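Does a dissent count for anything in a later case?
Legal Basics > Courts and Appeals
Posted 21 Apr 2018 by evine_reader

I'm in a small claims type dispute with a company called Drikden over a deposit of 453 dollars. While reading up I found a state supreme court opinion that is almost exactly my situation. The trouble is that the part I like is in the dissent. The vote was close and the dissenting judge explains my side better than I could. Can I quote it to the judge, or will that hurt me? The hearing is in Urncombe and I don't have a lawyer.
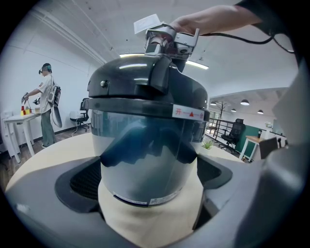

I should add that the opinion came down in January, so it's recent. I have printed all 72 pages and marked the parts that apply.

marciniak72

A dissent is not law. The majority opinion is the law and your judge has to follow it. You can mention a dissent but you have to say it's a dissent. If you quote it as if it were the holding, the other side will point that out and you will look bad.

What I would do is read the majority opinion again and look for facts that are different from yours. Courts often limit what they decide to the facts in front of them. If the tenant in that case signed something you didn't sign, say so. That gets you further than the dissent will.

Also check for concurring opinions. If a judge voted with the majority but wrote separately to narrow the result, that can be useful — sometimes more than the dissent.

oldporch

Don't bring 72 pages. Bring 2, with the case name on top. My brother in law was owed 4,000 and the judge gave him ten minutes.

countyline_b

Agree with the first reply. One more thing, look up whether the opinion is final. The losing side can usually ask for a rehearing, and there is a deadline for that. The clerk's office can tell you if anything was filed, but they can't give you legal advice.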